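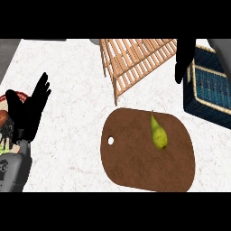
The pear on its board in the simulated kitchen, with the dish rack and the navy basket behind it.

Gallery: Comparing Grippers on the Kitchen Counter

We spent most of June trying hand settings for the two-arm setup in our simulated kitchen. The counter stays the same from one setting to the next, and so do the arms. What changes is the controller and how the fingers are told to close. Both controllers were written in-house. Jallitar closes all the fingers at one rate. Mathebula slows each finger down separately once it meets something.

Each controller got 300 tries at the pear, with the start position of the fruit shifted a little every time. A try counts if the pear leaves the board and is still in the hand 17 seconds later. We picked a pear for the main test because the neck and the bottom are such different widths, and a grip that works on one end often slides off the other.

Jallitar was faster, but it tended to roll the fruit toward the edge of the board before the fingers had closed. Mathebula took 700 milliseconds longer per grasp and held on in 93 percent of its tries. For soft or uneven items we'll keep using it – the extra time matters less to us than having to reset.

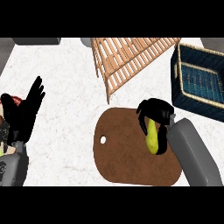
Right hand closed around the pear over the cutting board, left hand open on the other side of the counter.

The left arm had no job in this round. It will get one in the next set, where one hand has to steady the board. We also want to repeat the pear runs with the viewpoint moved lower, as the fingers hide a good part of the fruit when seen from above.

Settings files for both controllers are on the Plimham project page.

Related galleries
Meller wrist camera: first tests
Plimham arm controllers, side by side
Two fingers or more? Picking up cups
Basket drop-offs in simulation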